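Progress report to the Frerichs Fund
Wiltodix manipulation software, second reporting period
Prepared by Nhung Kiều, with sections from Xolani Ndlovu and Sointu Heiskanen

Status

The work plan has three software packages: the demonstration pipeline, the policy and controller, and the operator tooling. The first is finished apart from documentation. The second is on schedule. The third is behind by a month, for reasons given under Tooling.

Spending is in line with the budget. We moved one item, the second compute node, into the next period because the current node is not yet the bottleneck.

Demonstration pipeline

We now have 600 accepted demonstrations of cabinet and door tasks recorded with the hand-held grippers. The target for this period was 400. An accepted demonstration is one that passes all the automatic checks: both gripper tracks complete, time stamps aligned with the head view, and jaw width present for the full length of the recording.

Most of the rejected recordings failed on tracking. When both hands go deep into a cabinet, the marker plates can turn away from the head view or pass under the top panel. The old tracker dropped the pose as soon as a marker was lost and started again from nothing when it came back, which left jumps in the path. Khôi Trương replaced it with a smoother that works over the whole recording after the fact, using the inertial data to bridge the gaps. Short gaps are now filled without a visible jump. Long gaps are still rejected, and we plan to keep it that way.

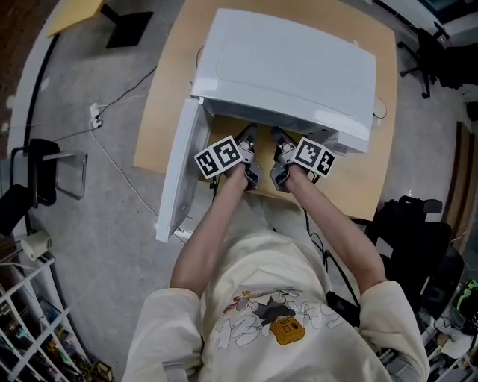
Broltville, April

Reaching into the white cabinet with both grippers is the task we use for regression testing. Every change to the tracker or the time alignment is run against the same stored set of these recordings before it is merged. The set includes recordings with the door opened to different angles, as the perception code has to find the opening without being told where the door is.

Time alignment was a smaller problem but took longer to find. The right gripper's stream was arriving late by a fixed amount after each restart, and the amount changed from one restart to the next. Xolani traced it to a buffer in our own recording service. It is fixed, and older recordings have been corrected by a script that estimates the offset from the motion itself. We checked a sample by hand and found no bad corrections.

Policy and controller

The policy takes the head view and the state of both grippers and puts out short segments of motion for two arms. Training on the full set started late in the period, so the results here come from an earlier model trained on 400 demonstrations. It opens the door reliably from the positions it was trained on. It does less well when the cabinet is turned on the desk, and it sometimes closes the jaws before the handle is between them.

Sointu rewrote the layer between the policy and the arms. The old version waited for each segment to finish before asking for the next one, and the arms paused in between. The new version requests the next segment early and blends the two. It also checks the planned paths of the two arms against each other - this was missing before, and we would not run both arms inside a cabinet without it.

Tooling

The review tool lets an operator step through a recording, see which check failed, and trim the start and end. It works on one machine. The shared version is late, mainly because the storage layout we inherited from the Plarkholm project could not handle two people editing labels on one recording. Qistina Purba has designed a new layout and moved half of the data. She expects to finish the move next month.

Risks

The main risk is variety. Too many of our demonstrations use the same few appliances at the same desk height. If the turned-cabinet results do not improve with the full set, we will record more positions before adding new tasks.

Next period

Finish training on the full set and report results by cabinet position. Reach 700 accepted demonstrations. Release the shared review tool to both sites. Complete the written format description, so that the recordings can be used outside our own code.

We request no change to the total budget. A revised schedule for the tooling package is attached as Annex 2.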